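Community Help > Home and Garden > Timber and furniture

Pine table: oil, wax or poly, and do I have to sand the whole thing back?

asked by tinroof_tess, Torivport

Hi all, long-time reader, first time I've posted in this section (I usually lurk over in veggie gardens). I've got a pine table that I paid $146 for at a garage sale in Dandville back in August, and I was so pleased with myself I drove home with the windows down singing. It's just ordinary light pine, planks running side by side, a few knots. It's solid, it doesn't wobble, and it fits the spot I wanted it for with enough room to get past to the back door.

The trouble is I don't know what's on it, if anything. The seller reckoned it had been "done with something" years ago, and that was all I could get out of her. When I flick a bit of water on the top it beads in some places and soaks straight in at others, so I'm guessing there was a finish once and it's worn off where people had their elbows. One end has gone a fair bit more orange than the other too. I like pine when it's pale and I'd love to keep it that way.

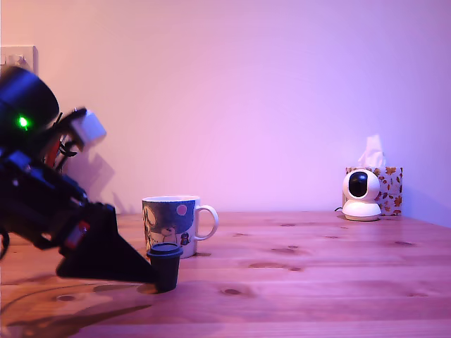 Anyway, I went into Barredo to ask and came home more confused than I went in. The first bloke said hardwax oil, full stop. The lady on the register said her mum has used plain beeswax polish her whole life and it's lovely. Then a customer behind me in the queue (!) chimed in and said anything other than polyurethane is a waste of time with kids in the house. I do have kids in the house. They're eight and eleven and they're pretty good, but textas happen, and so does glue, and the younger one is in a slime phase that I'm hoping ends soon.

I ended up buying a small tin of Stilana matt oil because it was on special and I felt silly leaving with nothing. It's still sitting on the laundry shelf with the lid on. I haven't done a thing except wipe the top down with warm water and a squirt of dish soap. 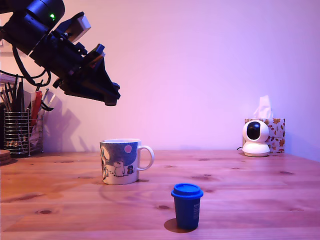
So what I'm hoping somebody can tell me is, do I have to sand the whole top back to bare timber before I oil it, or can I give it a light once-over and hope for the best? I've borrowed an orbital sander from my brother-in-law and it came with a pack of 80 grit discs and nothing else. Is 80 too rough? It feels like gravel. And is there any trick to stop pine going that orange colour, or is that just what it does and I should make my peace with it?

Also the gaps. There are seams between the boards and crumbs get down there, and I've been going at them with a toothpick while the kettle boils. Do people fill those? With what? I don't want it to look like grout.

Sorry for the essay. Budget is small, patience is medium, and I've got a long weekend coming up when I could have the top outside on trestles if the weather behaves.

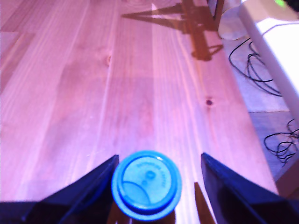

Replies

sawdust_in_my_tea
Regular, 2241 posts

Good buy, I'd have had that off you for that money. I've refinished a fair few pine tables, mostly for family who then put hot saucepans on them.

Yes, take the top right back. The patchy beading tells you there's old finish in some spots and none in others, and oil can only get into the timber where it's bare. If you do a light scuff and then oil, you'll get dull bits and shiny bits, and sticky bits that won't cure, and you'll be sanding it anyway in a month's time with worse language.

80 grit is fine for getting the old stuff off. It is rough, you're right, so don't stop there! Keep the sander moving and don't lean on it, because pine is soft and you'll dish it out between the hard grain lines. Then pick up a pack of 120s and a pack of 180s and go through those in order. Vacuum between grits. The bit of grit left behind from the coarse disc is what gives you those little curly scratches you only notice once the oil's on.

When you think you're finished, wipe the top with a damp cloth and let it dry. It'll go furry. Give it a quick hand rub with the finest paper, along the grain, and then you can open your tin.

I haven't used the Stilana one, so read the label for drying times. As a general thing with oils, put on less than you think, wait, and wipe off every bit that hasn't soaked in. Two thin coats beat one thick one by a mile. And please lay your oily rags out flat outside to dry, or drop them in a bucket of water. Scrunched-up rags can heat up by themselves and catch fire, and the bin under the carport is where a lot of people find that out.

On colour, pine darkens in light and there's no stopping it altogether. You can slow it down with an oil that has a touch of white pigment in it. Straight oil will warm it up as soon as it goes on. Do a test patch underneath before you commit. One orange end might only mean that end sat by a window, in which case sanding will bring it a lot closer to the other.

Knots can leak a bit of resin if the table sits in the sun. Wipe them with metho before you oil.

Leave the gaps alone. Boards swell and shrink through the year, and filler cracks and pops out in crumbs of its own. Vacuum with the brush head and get on with your life.

pelican_pete_62

just poly it. water based, satin, three coats. had ours done like that since the kids were in nappies and you could hose it down. oil is for people who like oiling things

wattlebird_lane

I'm going to half disagree with the poly reply above, though I get where it's coming from. We had water-based poly on our old table and it was brilliant right up until someone dragged a pot plant across it. Once it's scratched through you can't really patch it, you're back to sanding the lot. With oil I can rub back the one crook spot on a quiet evening, dab some more on, and by breakfast it's hard to find.

For textas, try a bit of metho on a rag, but only a dab and test it first, as it'll take some finishes off along with the texta. Glue I leave to go hard and lift with an old bank card. Slime... vinegar helped us, a bit. We also bought a cheap vinyl tablecloth for craft days and I wish I'd done that years sooner.

One thing I'd add is to do the underside as well, even if it's only one quick coat and you don't bother sanding it pretty. I only did the top on mine and it cupped a little over the first summer. Could have been coincidence, but I'd do both sides next time.

And don't use it for a while after the last coat even if it feels dry! I put a newspaper down on ours too early and we had the footy results on the table until I sanded them off.

tinroof_tess (asker)

Thank you all so much, this is great. Right, I'm sanding it properly. I've put the finer discs on the shopping list and I'll do a test patch underneath before I decide between the oil I've got and a whitened one. I had no idea about the rags, so extra thanks for that, I'd have stuffed them straight in the bin. Tablecloth is also on the list. Does anyone know if the sanding dust is okay to put in the compost, or should it all go out with the rubbish?

sawdust_in_my_tea
Regular, 2241 posts

Rubbish for the first lot, seeing as you don't know what the old finish was. Wear a proper mask while you're at it too.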